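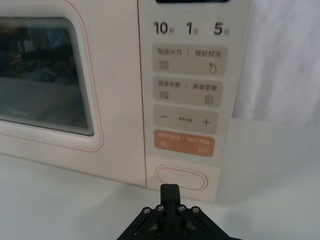
Pour Buppha Kaewsai, une règle de sécurité qui ne tient pas sur une fiche cartonnée finit dans un tiroir, et elle n'a jamais vu un opérateur relire un classeur avant de lancer un bras sur un appareil de cuisine.

Je lui ai répondu que j'avais justement reçu les fiches Velent et que j'allais les tester un mois avant de lui donner raison (elle a eu raison à peu près au bout de quatre jours, mais bon). Voici donc mon avis sur le jeu « Appareils domestiques », celui pour les gens qui font manipuler à un robot des fours, des bouilloires, des micro-ondes, bref tout ce qui a une porte, un bouton et une prise.

Alors, dans la boîte : des fiches plastifiées, un anneau pour les tenir ensemble, des pastilles autocollantes rouges et vertes, et un petit livret. L'anneau est trop petit, je le dis tout de suite, les fiches coincent quand on les tourne et j'ai fini par en acheter un autre. Les pastilles tiennent bien, trop bien même, j'en ai une qui ne veut plus quitter ma bouilloire.

Ce que j'aime beaucoup, c'est l'ordre des fiches ! On commence par l'appareil, débranché, à la main, sans robot. On ouvre, on ferme, on appuie partout, on note ce qui est dur et ce qui est mou. Ensuite seulement on branche. J'avais l'habitude de faire l'inverse et je perdais des matinées entières à chercher pourquoi le doigt poussait à côté. La fiche « bouton d'ouverture » est ma préférée : approche lente sur les derniers centimètres, appui dans l'axe, et on s'arrête dès que la porte se libère. Le livret propose 500 millisecondes d'appui au maximum avant de relâcher. Chez moi c'est un peu court pour les boutons mécaniques un peu fatigués, mais comme valeur de départ ça va très bien.

La partie sur les portes est plus sérieuse que je ne le pensais. Une porte ouverte, c'est un levier, et un bras qui redescend sans y penser peut tordre une charnière sans que personne n'entende rien. La règle Velent : tant que la porte est ouverte, son débattement devient une zone interdite pour tout le monde, pinces comprises, sauf pour le mouvement qui sert à la refermer.

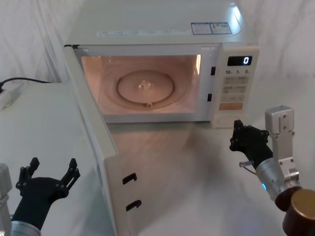
Et quand on travaille à deux bras, il y en a un seul qui a le droit de toucher l'appareil, l'autre attend en position déclarée. « Déclarée », ça veut dire écrite quelque part — sur la fiche, au feutre effaçable — et pas dans la tête de celui qui tient la commande. Ça paraît scolaire, je sais. Declan Maihi, avec qui je partage l'atelier, a râlé pendant une semaine et maintenant c'est lui qui réclame le feutre.

Autre bon point, la fiche « départ » : aucune touche de mise en marche sans une vérification à voix haute, et jamais de micro-ondes lancé à vide. On relit aussi l'afficheur avant d'appuyer. Oui oui, à chaque essai.

Passons aux choses qui m'énervent. La fiche sur les câbles est ratée. Elle dit de « dégager l'alimentation du volume de travail », d'accord, mais comment, avec quoi, de quel côté ? Rien. Le jeu concurrent de chez Lirngate est beaucoup plus clair là-dessus, avec un vrai schéma, par contre il est imprimé en gris clair sur blanc et sous mes lampes on ne lit pas la moitié. La traduction française de Velent a aussi quelques perles (« pince de l'esprit calme », je cherche encore).

Il manque enfin une fiche pour les écrans et les touches sensitives. Tout est pensé pour des boutons qui s'enfoncent. J'ai écrit au service client, on m'a parlé d'un complément en décembre, sans prix pour l'instant.

Je garde le jeu, je le recommande aux petits ateliers, un peu moins à ceux qui ont déjà leurs propres procédures. Si vous l'avez essayé sur un lave-vaisselle, racontez-moi, je bloque sur les paniers.

1477 partages
200 commentaires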